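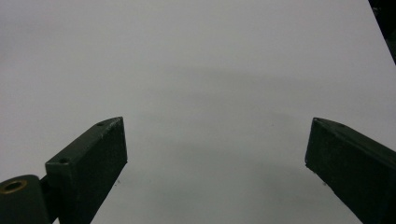
Pale grey surface, no markings

Silver chain went yellow-brown after two months, can I clean it at home?

Posted by mindent36

Hello everybody. In August I bought a silver curb chain from a small shop called Nyitrai. It is 50 cm long and has a plain lobster clasp. I wore it every day, also in the shower, and now the colour is changed. The links near the clasp are yellow-brown, and the part which lies on the back of my neck is almost black between the links.

On the clasp there is a 925 stamp, so I believe the silver is real. The pendant is from another maker, Pladis, and it is oxidized on purpose, with dark lines in the pattern. I like these dark lines very much and I don't want to lose them.

My neighbour told me to put everything in a bowl with aluminium foil, baking soda and hot water. Is it safe for both pieces? And must I take the pendant off? The jump ring is closed very tight and I am afraid to bend it. I have only small pliers from a hardware store, with teeth inside the jaws.

Thank you in advance, and sorry if this was already asked. I searched the site but found only threads about rings.

Posted by Rokgate_bench
3 replies to this post are hidden

The foil bath is fine for the plain chain. It is not fine for the pendant. The bath doesn't know which dark colour you want and which you don't want, and it will take away the oxidized finish together with the tarnish, or leave it patchy. So yes, the pendant must come off first.

For the jump ring, don't pull it open like a letter C. Hold one side and twist the other side toward you, only as much as you need. Close it with the same movement backwards. With toothed pliers you should wrap the jaws in two layers of masking tape, otherwise you will get marks in the silver. If the ring is soldered (look for the seam, you will not find an open line), leave it and ask a jeweller.

For the chain:

Line a glass bowl with foil, shiny side up or down, it makes no difference.
Put in one tablespoon of baking soda and pour very hot water over it.
Lay the chain so that it touches the foil. Leave it for 2 minutes, turn it, and look.
Rinse well under the tap with a plug in the sink, and dry with a soft cotton cloth. Dry also inside the clasp, the spring can rust.

It can smell like eggs, this is normal. If the links are still dark inside, repeat once, and then use a soft toothbrush with a little dish soap.

The pendant I would only wipe with a dry cloth, on the high parts. No dip and no paste. I repair chains for 8 years and most of the oxidized pieces that come to me grey and flat were put in a dip by the owner.

Posted by silverfern_k

toothpaste works good, I always use it

Posted by Rokgate_bench

Please be careful with toothpaste. Many kinds have grit in them and will scratch a polished chain. You see it best in sunlight, as fine lines all in one direction.

Posted by mindent36

Thank you both. I looked with a magnifying glass and the ring has an open line, so I will try the twist with the tape. One more thing, can I wear the chain in the shower again afterwards?

Posted by Rokgate_bench

Better not. Soap stays between the links and makes it dull. Take it off at night too, and keep it in a small zip bag with the air pressed out — it will stay bright much longer.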